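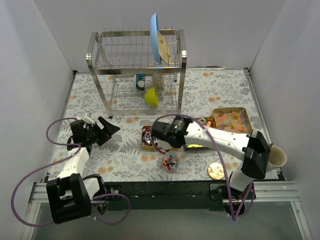 4. Préparation du plateau et contrôle des câbles

Cellule à deux bras Lukedach, poste de Dallham
Rédaction : Ívar Hallgrímsson. Révision du 24 octobre 2025.

Cette section s'applique après le montage mécanique (section 2) et la mise à zéro des axes (section 3). Elle est à reprendre à chaque changement de nappe, de câble ou de pince. Durée : environ 40 minutes pour une personne.

Matériel nécessaire : clé dynamométrique, jeu de clés six pans, colliers blancs, pince coupante, chiffon non pelucheux, jeu de cales.

ATTENTION — Couper l'alimentation des deux bras avant de passer les mains au-dessus du plateau. Hors tension, les articulations ne tiennent plus leur position : soutenir l'avant-bras et le poser avant de lâcher.

4.1 Fixation des bases

1. Vérifier que les deux bases sont en appui sur la barre noire à l'avant du plateau, sans jour entre la base et la barre.

2. Serrer les vis de chaque base en alternant d'un côté à l'autre. Le couple figure sur la fiche Nogueira livrée avec les bras.

3. Pousser à la main sur l'épaule, vers l'avant puis vers l'arrière. Si la base bouge, desserrer, nettoyer l'appui et recommencer. Un jeu qui reste après le second serrage vient de la barre : contrôler alors sa liaison avec les profilés en aluminium.

4. Répéter pour l'autre bras.

4.2 Cheminement des câbles violets

5. Partir de la pince et suivre le câble jusqu'à la base. Il doit former une boucle libre au poignet, assez large pour que celui-ci tourne de butée à butée sans la tendre.

6. Sur le bras droit, attacher le câble à l'avant-bras avec un collier blanc. Laisser glisser le câble dans le collier ; ne pas serrer à fond. Couper l'extrémité du collier au ras de la tête.

7. Sur le bras gauche, conserver l'arc large côté paroi. Il ne doit toucher ni le coude ni la nappe dans les positions extrêmes.

8. Faire descendre le surplus devant la barre, sous le niveau du plateau. Ne pas le coincer entre la base et le profilé.

9. Déplacer chaque bras à la main sur toute sa course et regarder les connecteurs. Un câble qui tire se reprend à l'étape 5.

Remarque : remplacer tout câble dont la gaine est marquée, même si la liaison fonctionne. Les câbles se commandent en longueur de 600 mm sous la référence du bras. Les rallonges ne sont pas admises sur cette cellule.

4.3 Nappe et objets

10. Tendre la nappe fleurie jusqu'aux bandes latérales et la glisser dessous. Un pli supérieur à 2 mm dans la zone de travail fausse la hauteur de prise ; lisser de nouveau.

11. Placer l'égouttoir à deux niveaux au fond du plateau. Contrôler qu'il ne bascule pas.

12. Garnir l'égouttoir. Les pièces plates vont debout à l'étage supérieur, vers la droite ; les petites pièces vont en bas. La vaisselle du bas peut être droite ou couchée selon l'exercice chargé.

13. Poser les boîtes de bonbons du centre vers la droite, devant l'égouttoir. Les remplir sans dépasser le bord : un bonbon tombé sur la nappe se retrouve vite sous une pince.

14. Poser le couvercle doré à l'avant. Sa surface réfléchissante peut gêner la vision ; en cas de détection instable, le tourner ou le reculer avant de modifier un réglage.

15. Selon l'exercice, ajouter le petit gobelet transparent ou la pelle transparente. Les deux sont difficiles à détecter, il vaut mieux les placer en dernier, bras immobiles.

4.4 Contrôle de hauteur des pinces

16. Remettre sous tension, vitesse limitée à 10 %. Garder une main sur l'arrêt d'urgence pendant toute la séquence.

17. Lancer le programme de contrôle Indodbridge. Le bras gauche part le premier.

18. Amener la pince gauche, ouverte et vide, près du bord avant de la boîte du centre. Arrêter avant tout contact avec la boîte.

19. Amener la pince droite au-dessus de la grande boîte dorée. La descente se fait par impulsions, en observant l'embout à bout rouge et non les mors noirs.

20. Vérifier l'écart entre les deux pinces. S'il est trop faible pour y passer la plus grosse cale du jeu, reculer le bras droit et reprendre l'étape 19.
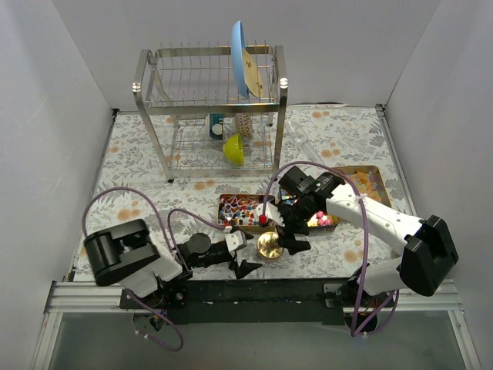
Figure 4-2 — Pince gauche près de la boîte du centre, pince droite au-dessus de la boîte dorée, égouttoir au fond du plateau.

21. Enregistrer la position des deux bras, puis les relever l'un après l'autre, le droit d'abord.

ATTENTION — Ne pas relever les deux bras en même temps depuis cette position. Les câbles des poignets peuvent s'accrocher.

4.5 Défauts courants

La pince touche le bord de la boîte à la descente. Refaire la mise à zéro du poignet (section 3.4). Si l'écart revient, contrôler la base (4.1).

Le câble frotte sur le coude. Déplacer le collier vers la pince et refaire l'étape 9.

Le bras se met en défaut de surcharge en fin de course. Chercher un câble tendu, puis un bonbon dans l'articulation du poignet. Ne pas souffler à l'air comprimé, le sucre rentre dans les roulements.

Les mors collent ou s'ouvrent mal. Couper l'alimentation, essuyer au chiffon légèrement humide, sécher. Pas de solvant sur les pièces blanches.

L'égouttoir se décale entre deux essais. Repérer la position des pieds sur la nappe au crayon et noter ce repère dans le carnet de la cellule.

Pour l'entretien périodique des moteurs, voir la section 5.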